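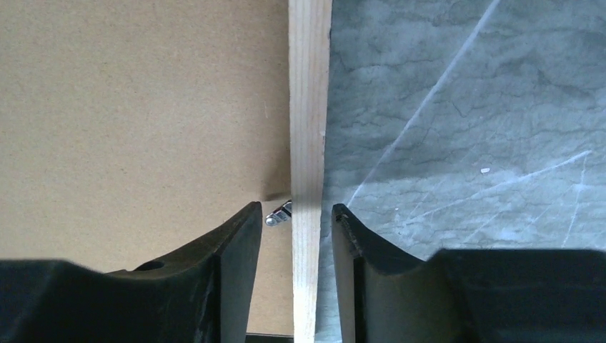 Stirel Shared Workshop, Robot Build Group

Thread: Gripper and the wood strip, where do I go from here?

benchmoss
Evening, all. I've got the fingers open with the strip between them, and I'm pretty happy with how evenly they sit on either side. My worry is that screw on the left, right there between the fingertip and the wood. I'd like to close at 400 on the Clullix board, but I keep talking myself out of it. Thoughts?

tallowpine
Oh, this makes me smile, mine looked so much like it last October! Take the screw away first, please. A fingertip that catches a thread will push the whole strip sideways, and then you'll spend your evening chasing a calibration problem you don't have.

gu_and_glue
I'll disagree, kindly. Leave it and close slowly. If the grip can't cope with a bit of clutter you want to know now, before you've got 2,000 cycles planned.

tallowpine
On a first close, though? Get one clean grab, then bring the clutter back (I say this with love, having bent a Gedholm servo horn doing it your way).

benchmoss
Okay, screw comes out first, and gu_and_glue gets a turn after. Do I need to worry about the scuffs on the fingers?

gu_and_glue
Nah. Wipe the dust off the tips and go.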